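September, week two. Grudus tower bench, export cable and foundation notes

Started the morning on the cable samples from Goltereck. Six lengths came in, all from the same drum, cut dry and capped at both ends. Caps were intact on every one. I stripped the outer serving back on the first length and the armor wires looked fine, no birdcaging and no bitumen missing between the lays. Second length the same. The third had a flat spot on one side where it had been strapped to the pallet. I set that one apart and marked it with yellow tape, and it should not go in the bend rig with the others.

Bend rig settings are unchanged from the August run. The cycle target is 3000 per sample, at the tighter of the two radii. The counter on the rig still resets if the door interlock is opened, so write the count on the sheet before touching the door. I lost a count on the first sample that way and had to take the number from the logger.

Temperature in the shop was steady through the morning. Load cell zeroed at the start and again at lunch, no drift to speak of.
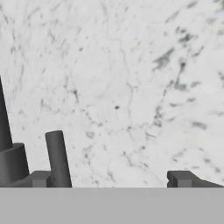
Does the flat-spotted length have to be replaced before the set can be reported?

It depends on what Goltereck wants the set to stand for. The test plan asks for a full set of undamaged samples, and a strap mark counts as handling damage under our own receiving sheet. If they have drum left, a replacement is the clean way to do it. If they don't, we report the five and put the flat one in an appendix with its own curve. I've written to ask which. Until they answer, the flat one stays on the rack.

After lunch I moved over to the scour model for the Nerkari site. The tank is filled with the medium sand again. The fine sand we used in the spring gave ripples that swamped the hole we were trying to measure, and I don't want to go back to it without a longer settling time. The monopile stub is the same one, with the collar removed.

Ran the first current setting without the rock protection, to get a bare reference. The hole formed on the upstream side first and then worked around, as it did before. Deepest reading at the end of the run was 56 mm below the starting bed. That is deeper than the spring run at the same setting, and I think most of the difference is the sand. Some of it may be the flow straightener, which had a bent vane. I straightened the vane afterward, so the next run will differ in that respect too — bad practice on my part, and it's written here so that whoever compares the two knows.

Second run with the rock apron in place, small grade. Edges dropped as expected and the rock rolled down into the outer slope. Nothing moved next to the pile wall. I'd like to see the same thing with the cable laid across the apron, as that is where the Nerkari people are worried about free spans. The J-tube exit on their drawing is lower than the one on our stub. I need to either raise our bed or cut a new slot. Raising the bed is less work, but it takes depth away from the water column and changes the ratio, so probably the slot.

Hakim's draft spec for the apron gives a stone grade by weight, and the model grade was chosen by diameter. The conversion in the spreadsheet uses one shape factor for everything. It's fine for crushed rock but wrong for the rounded stuff in the blue bin. Don't use the blue bin for Hakim's runs.

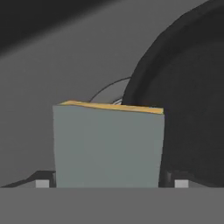

## Left for Saturday

- Drain the tank to the lower mark and cut the slot in the stub. Deburr it inside as well as outside.
- Repeat the bare run at the first setting with the straightened vane. Same sand, same fill level.
- Put the second cable sample in the rig. Run it for 3 hours, then check the clamps for slip before letting it go on.
- Copy the logger files to the Grudus folder. The names still have last month's prefix.
- Order end caps, the large size. We have enough for one more set.

Pump number two is noisy at low speed. It holds its flow, so I've left it running, but the bearing should be looked at before the long runs.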